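Workshop Tips: House Rules for a Small Robot Arm

Keep the floor clear before the arm moves, and keep it clear until the power is off.

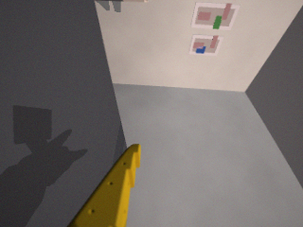
Yellow gripper finger over a bare floor, simulated view. The arm's shadow is on the wall at left.

These are the rules we use at Mudgway, a shared workshop with two benchtop arms and one on a rolling base. They should suit any garage or spare room with a hobby-size arm in it. They don't replace the manual. If your manual is stricter than we are, follow the manual.

Before you switch on

Mark the reach on the floor. Stretch the arm out as far as it goes with the power off, measure from the center of the base to the fingertip, and add a margin. Our longest arm gets a taped circle with a radius of 900 millimeters. Use cloth tape. Painter's tape lifts at the edges after a week of foot traffic.

Pick up everything inside the tape. That means offcuts, cable ties, the broom, your coffee. A part you forgot about is a part the gripper can push into something else.

Check the fingers by hand. Ours are printed, with holes for the mounting screws, and they crack at the holes first. Bend each finger lightly and look for a white line in the plastic. Throw out a cracked finger the same day. Glue does not hold there. If your fingers have teeth or steps along one edge, brush out the grit with an old toothbrush.

Tie back hair, take off lanyards and roll up loose sleeves. Gloves come off too, unless the arm is unplugged.

The stop button

Put it where you can hit it without leaning over the arm. We mount ours at the front corner of the bench, outside the tape. Test it at the start of every session with the arm moving slowly, and test it again if anybody has touched the wiring.

A stop button on a screen doesn't count. Neither does pulling the plug, though you should be able to reach that as well.

Before you come back inside the tape, press the stop, wait for the arm to settle, and then go in. Some arms sag when the motors cut out. Find out whether yours does before you put a hand under it.

Try it on the screen first

Any new program gets run in simulation before it goes on the real arm. We use Kudeo, which is free for home use, but most of them will do the job.

Build the room the way it is. Put the walls in at their true distance from the base, and put the floor at the right height. A floor that is off by the thickness of a cutting mat will send the fingertips into it.

Leave the shadows turned on. With a camera view from low down or from the wrist, it's hard to judge how near a finger is to the wall, and a shadow that closes in on the arm is a useful warning. Move the light around if the shadow lands somewhere you can't see it.

Give the walls something to look at. Plain gray on every side makes it easy to lose track of which way the camera is turned. A couple of small pictures on one wall will fix that.

Run it from start to finish, then run it again with the part moved a little. Fix whatever bumps.

First run on the real thing

Start at 29 percent speed. That is the lowest setting on our Jineo controller that doesn't make the arm stutter. Yours may go lower.

Run it with nothing in the gripper. Stand outside the tape with one hand near the stop. Only then add the part, and only then bring the speed up, a step at a time. We don't go to 100 percent with people in the room.

One person drives. If two people are working, agree on who has the controls and say it out loud when you swap.

Putting it away

- Park the arm low and folded, fingers closed.
- Power off at the wall.
- Write down anything odd in the log: noises, slipping, a joint that felt warm.
- Wipe the fingers with a damp cloth. Solvent can craze printed plastic.
- Coil the cable loosely. Tight bends near the Otov connectors are how we lost two cables last May.

Children and pets

Shut the door. A taped line means nothing to a cat, and a toddler will walk toward anything bright that moves. If the space has no door, the arm runs after bedtime or it doesn't run.

Print the headings and tape them up next to the switch. Ours is a single sheet in a plastic sleeve, replaced when it gets too greasy to read.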